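Renlow Robotics Club Handbook
Section 4: Recording a Folding Task at Home

Read Section 3 (Charging and Pairing) before starting. Members who have signed out a gripper may keep it for 2 nights.

4.1 Preparing the surface

1. Use a bed or a large table with a plain cover. A fitted sheet works well.
2. Clear the half of the surface nearest you. Items at the far end can stay if the garment will not touch them.
3. Turn on the ceiling light and close the blinds.

Note: Choose a shirt that differs in color from the cover. White on white recordings were rejected at Rollildale last season.

4.2 Setting up the gripper

1. Check that both finger screws are tight.
2. Squeeze the trigger 10 times. The fingers should open and close evenly.
3. Wipe the lens with the cloth in the case.

Caution: Keep your free hand away from the fingers while the trigger is moving.

4.3 Starting an episode

1. Drop the shirt on the cover from waist height. Do not straighten it.
2. Hold the gripper above the shirt with the fingers open and pointing away from you.
3. Press record and wait for the tone.
4. Move to the nearest collar, cuff or hem, close the fingers, and begin the fold.
5. When the fold is done, open the fingers, lift clear and press record again.

Starting position, shirt not yet folded:

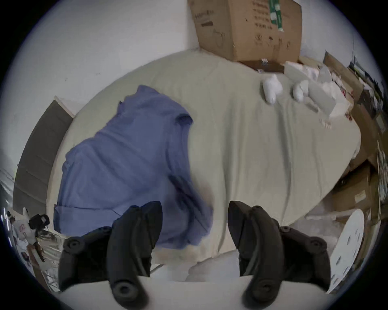

Oliwia Baran adds that sleeves go faster if you grip right at the cuff, and that she lost most of her first batch by pulling from the middle of the cloth.

4.4 After recording

1. Delete any episode in which you dropped the shirt or touched it by hand.
2. Copy the rest to the Arico folder under your own name. The team goal is 100 good episodes per member by the end of May.
3. Return the gripper to Bernadette Mac Mathúna in room 235 with the case latched.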